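Safety driver FAQ

I get the same questions every time a new group starts on the Rulleck test cars, so I finally typed up my answers. If something's missing, ask me or Arsalan Bajwa.

Do I need my hands on the wheel when the car is driving itself?

Yes! Light grip, both hands, foot over the brake. I know it feels silly on a long straight road, and I still do it.

When should I take over?

Whenever you feel like it. We don't grade you on how few takeovers you have, and a takeover you didn't need costs us a line in the log – that's all.

What about big junctions?

Those get their own rule. Say what you see out loud before the car enters: rails, signals, bikes, anyone turning. Your co-driver says it back.

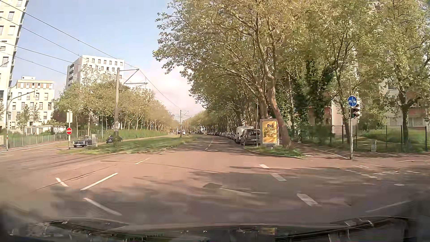 I also want you to call out the bike crossing on the right side, even if it's empty. Tree shade can hide a cyclist from you just as well as from the software, and people get lazy about that one (me included).

How long is a shift?

You swap seats after 47 minutes, no exceptions. Marina Theodorakopoulos pushed for that number and I've come to like it.

Can I drive a new route right away?

No. Do it by hand first, then read the Dunder notes for it. Route 312 has the longest ones, so bring coffee.

What do I write down after a takeover?

Time, place, what you saw, what you did. Keep it short and do it within 30 minutes, parked. Please don't type while the car is moving – your co-driver can make a voice note.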